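Double-door cabinet

A double-door cabinet is a cupboard with two doors hung on opposite sides of the same box, so that they open away from each other like a pair of curtains. I've been keeping this little household encyclopedia going for a good while now and the entry on cabinets was always the thinnest, mostly because I kept putting it off (the entry on bread bins is three times as long, which says something about me). So I've rewritten it from the top. Corrections are welcome, as ever.

Name

People call them all sorts. Where I grew up it was a press if it was built into the wall and a cupboard if you could move it, and a cabinet was something with glass in it where the good plates lived. In shops "cabinet" seems to have won. You'll also see two-door cupboard, twin-door unit and tall unit, and my friend Milovan Kadrić, who fitted kitchens for years, just calls every one of them "a double", whatever the height. I've used cabinet and cupboard as if they mean the same thing, so please don't write in.

General form

The basic parts are the carcass (the box), the back panel, the shelves and the two doors. The line down the middle where the doors meet is called the seam or the meeting gap. On a well-hung pair it's the same width from top to bottom, and fitters are very proud of it! A gap of 2 mm is the one I was taught to aim for. If it's wider at the top than at the bottom, one of the doors has dropped, and you'll want the section on hinges further down.

Some cabinets have a post in the middle for the doors to close against. Most of the modern ones do without, so you can get a big tray or a hoover in without fighting it through half an opening. The price you pay is that the doors have nothing between them, and on cheaper units they can knock together when you shut both at once.

Why two doors and not one? Mostly swing. A single wide door needs a lot of floor in front of it, and it's heavy, and it will find your shin. Split it in two and each half needs only half the room. In my hallway a single door would have hit the radiator every time, whereas the pair I've got clear it nicely.

Handles

The usual thing is one handle on each door, set close to the seam, so that both can be pulled with two hands from the same spot. Upright bar handles are common on tall doors and they suit people of different heights, you just grab whichever bit you can reach. Black ones on white doors have been popular for ages now. I like them, though they do show every speck of flour.

Recessed pulls are the other main kind. These are hollows set into the surface, with nothing sticking out to catch a pocket or a dressing-gown cord (I have lost two pockets to bar handles, and one very nice cardigan). They're fiddlier to clean. An old toothbrush does it. You do sometimes find both kinds on the same piece.

Old Buchanan cabinets had tiny round knobs which everybody replaced. Hamish MacKinnon, who is the person I go to about anything older than me, still has a jam jar of the originals and won't part with them, and if you're restoring one of these it's worth asking him nicely anyway.

Finish

White and off-white are the ones you see most. A matt finish hides fingerprints a bit better than gloss but hangs on to grease, so wipe it sooner than you think you need to, with a soft cloth and a drop of washing-up liquid. No scourers, please. The Rellari range came in a matt cream that I scrubbed a shiny patch into within a month of getting it, and there's no way back from that.

Decoration

A big pale door is a lot of blank space, and people have always put things on it. Postcards, school timetables, magnets if the door happens to be metal, and these days stickers more than anything. There are two schools of thought. One is to pick a theme and stick to it, the other is to put up whatever you like the look of and let it build up over the years, and I'm firmly in the second camp. 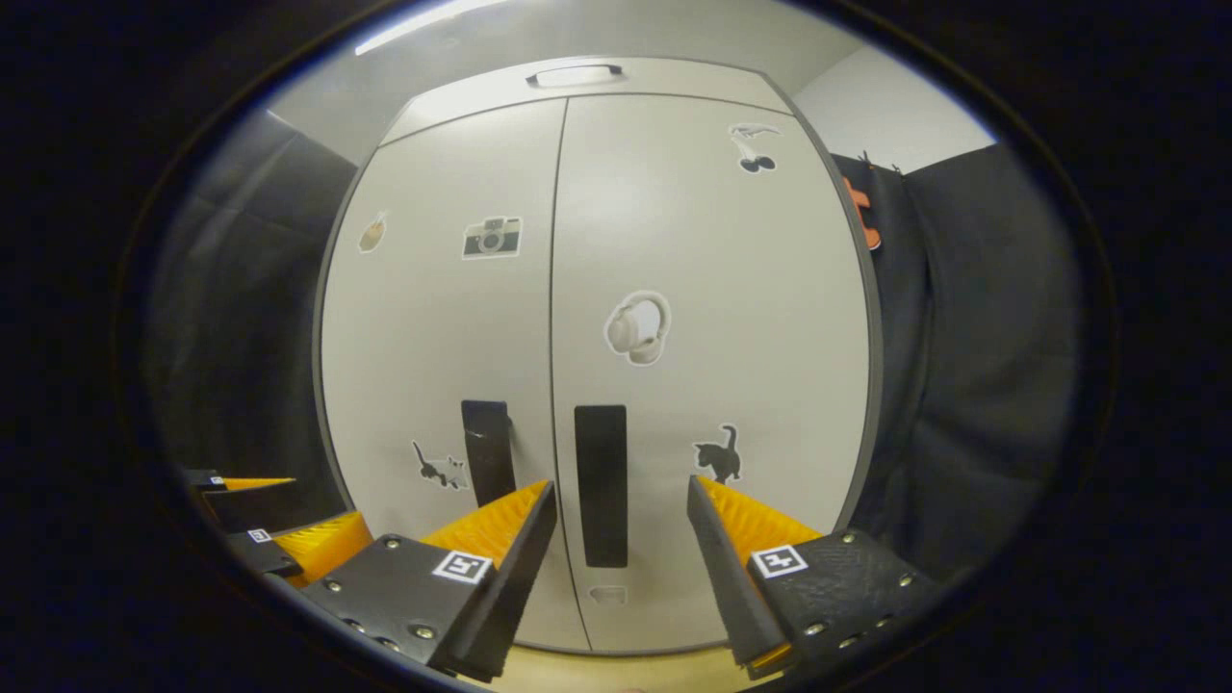

White double-door cabinet with black handles and assorted stickers, among them two black cats, a camera and a pair of cherries.

Spreading stickers over both doors works well if you leave plenty of plain door between them. Dark shapes stand out best on a light background, which I suppose is why cat silhouettes are such favourites, and a repeated subject in different poses ties the two halves together without everything having to match. Keep them away from the meeting edges, where they'll rub and lift at the corners. I'd also keep them a thumb's width off the handles.

Getting them off again is mostly a matter of patience. Warm the sticker with a hairdryer on low, lift one corner with a fingernail and pull slowly, flat against the door. Any gum left behind usually comes away with a dab of cooking oil, and then you wash the oil off. Try it somewhere hidden first. On a door that's had years of sun you may well find a sticker-shaped patch in a different shade underneath, in which case the easiest cure is another sticker.

Hinges and adjustment

Nearly all the newer ones use concealed hinges with two or three little screws on each. One moves the door side to side, one in and out, and if there's a third it does up and down. Turn them a quarter turn at a time, shut both doors and look at the seam again before you touch anything else. Do the top hinge first. I once went round and round a Prikum unit for a whole evening and the real trouble was the floor, so put a spirit level on it before you start.

Tall cabinets should be fixed to the wall, full stop, and more so if there are children about. The bracket that comes in the box is fine for most walls, but the screws often aren't.

Buying second-hand

Open and shut both doors several times and look at the back panel, which is where damp shows itself. Check that the shelf pegs are all there. I paid 68 pounds for my tall Cadmont, and almost 100 for a smaller one that I don't like nearly as much and which now lives in the shed with the paint tins.

See also: larder, wardrobe, shelf pegs, bread bin

Last revised 28/04/2022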